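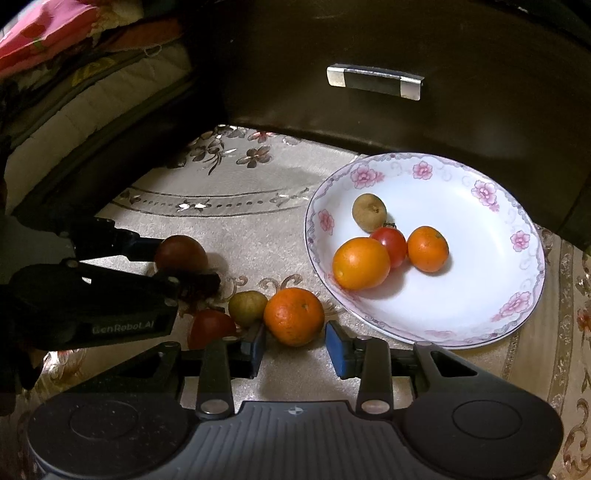

4.2 Sessão de recolha com dois dispositivos: preensão de objetos arredondados

Esta secção aplica-se ao conjunto Zullorex de duas garras manuais. Antes de iniciar, conclua o emparelhamento (secção 4.1) e confirme que ambas as unidades apresentam a mesma versão de firmware.

Preparação da superfície

1. Coloque o prato de destino sobre a mesa, ao alcance das duas garras.
2. Distribua os frutos entre o prato e o operador. Deixe entre eles espaço suficiente para a abertura dos dedos.
3. Alise a toalha, caso exista. Vincos pronunciados podem prender a ponta dos dedos.

Nota: são admitidas toalhas estampadas. O software Brosach não exige fundo liso.

Execução

4. Inicie a gravação nas duas unidades e aguarde 2 segundos sem movimento.
5. Abra totalmente a garra e desça-a na vertical, com um dedo de cada lado do fruto.
6. Feche até que as almofadas azuis encostem à casca. Mantenha a segunda garra afastada do objeto durante o fecho.

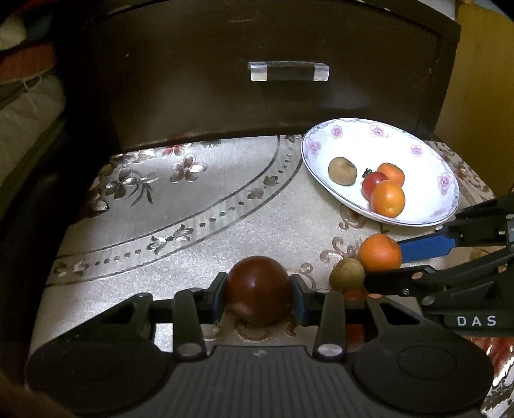 7. Eleve o fruto, desloque-o até ao prato e abra os dedos apenas quando houver apoio.
8. Regresse à posição de repouso e termine a gravação. Cada episódio deve ter no máximo 525 fotogramas; os mais longos são rejeitados na importação.

CUIDADO: não force o fecho sobre tomates ou outros frutos de pele fina. O sumo danifica as articulações. Em caso de derrame, desligue a unidade e limpe-a com um pano seco.

CUIDADO: mantenha os dedos da mão fora das articulações enquanto a garra se move.

Manutenção

Verifique o aperto dos parafusos a cada 1000 ciclos. Substitua as almofadas aos pares, com a referência indicada no anexo B.

Se uma unidade perder a sincronização a meio do episódio, elimine o registo de ambas e repita a partir do passo 4. Os registos parciais não podem ser reparados na versão atual do Brosach.

Revisão técnica: Caoimhe Fitzgerald, Liltcombe. Revisto em agosto.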